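Tarmo Vītola had been promised a tea. The card from Matar said so: tea, four sharp, in memory of old times. He had paid 12 for the taxi out to Vallau and did not expect to see the money again.

"Sit," said Eugeniusz Pietrzak. "It's all coming."

Tarmo looked at what had come so far.

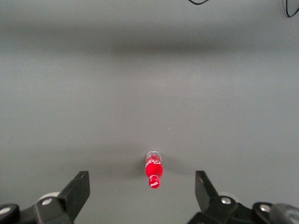

The drinks, as provided.

One small Coca-Cola, lying on its side. He had been to funerals with more on offer, and at those the host had at least had an excuse.

"For both of us?"

"You never used to be thirsty."

It was the sort of thing Eugeniusz said before asking for a loan. In February it had been a boat, a share in a boat, 1,525 for a share in a boat that Tarmo had yet to see. He kept his coat on.

"There are biscuits," said Eugeniusz. "Scottish sort. Very good."

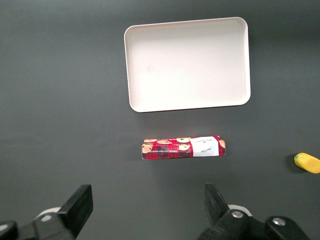
Chocolate chip shortbread, with the tray set out behind.

Tarmo considered the tartan box, then the white tray with nothing on it. A man who puts out a tray before he puts out a biscuit wants something – he had learnt that from his aunt, who generally wanted something herself.

"How much?" he asked.

"Have one first."

"How much, Eugeniusz?"

"466," said Eugeniusz, and reached for the box.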